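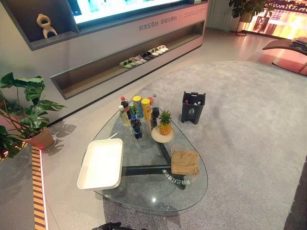

Drying out a basement wall, part two

March 5, 2018

The first post covered the outside work: gutters, downspout extensions, and regrading the north side so the soil falls away from the house. This one covers the humidity log and what I changed after reading it.

The sensor is a Dreris, the cheap model without the display. It records temperature and relative humidity every two hours and writes to a memory card. I hung it on a nail in the northeast corner, at knee height, four inches off the block. Hanging it directly on the wall gives you a reading for the wall's boundary air, which runs wetter than the room and is useful for a different question.

By the time I pulled the card the file had 3,618 rows. I threw out the first day while the sensor settled, and one stretch in October when the battery contact worked loose and the humidity column read zero. The rest was clean.

Average relative humidity for the whole period was 67 percent. That number by itself doesn't say much. Relative humidity depends on temperature, and a cool basement will read high with the same amount of water in the air as a comfortable living room upstairs. So I converted every row to dew point and plotted that instead, with outdoor dew point from the nearest airport on the same axis.

For most of the log the two lines move together, with the basement lagging by half a day. When the outdoor air is damp, the basement is damp. That is ordinary air leakage and has no connection to the wall. The interesting rows are the ones where the indoor line stays up after the outdoor line drops. Those come after heavy rain, and they last three or four days. In those periods the basement has a moisture source of its own.

I wanted to know whether that source was the wall or the slab. The usual test is a square of clear plastic taped down on all four sides and left alone. I did one on the slab and two on the wall, one high and one low. The slab and the high one stayed dry on the masonry side. The low one had droplets under it the morning after a rain. The low square sits just above the joint between the wall and the footing, so water is coming in near the bottom of the block and wicking upward a few courses.

Rehema Nyanda, who commented on part one, asked why I didn't go straight to a waterproof coating on the inside face. I did, in a way. The previous owner rolled on two coats of something white before he sold the house, and it is coming off in sheets along exactly that line. A coating on the dry side has water pushing it off the block from behind. It will hold against dampness. It won't hold against a wet footing for long.

What I did this winter:

Scraped the loose coating back to bare block along the bottom three courses. A stiff wire brush and a paint scraper got most of it. Wear a respirator and keep a vacuum running, and if the paint in your house is old enough to contain lead, test it before you touch it.

Brushed off the salt. The white fuzz on bare block is mineral left behind when water evaporates. I bagged it dry. Washing it puts it back into the wall.

Sealed the rim joist with rigid foam and canned foam at the edges. This was for the air leakage, and it was the slowest part of the job, one bay at a time with a flashlight in my teeth.

Replaced the dehumidifier. The old one, a Palumbo, iced up any time the room fell below 60 degrees. The new one is a Darnent with a defrost cycle and a hose fitting, so it drains to the floor drain and I don't carry a bucket. Set to 50 percent, it ran for 101 hours in its first two weeks, measured at a plug-in meter. I expect that to fall as the block gives up what it's holding.

I left the bottom three courses bare. They need to dry toward the room, and the log should show it.

Oduor Masanja lent me a pin-type moisture meter, but the readings on block are only good for comparing one spot with another. The scale is calibrated for lumber. I marked six spots with pencil and will read the same six after each rain over an inch. So far the two nearest the old downspout read highest, even with the extension on. The joint where the extension meets the elbow may be leaking underground, and I'll dig that up when the frost is out.

The dehumidifier hose needs a clamp. The supplied one is a push fit and it crept off twice.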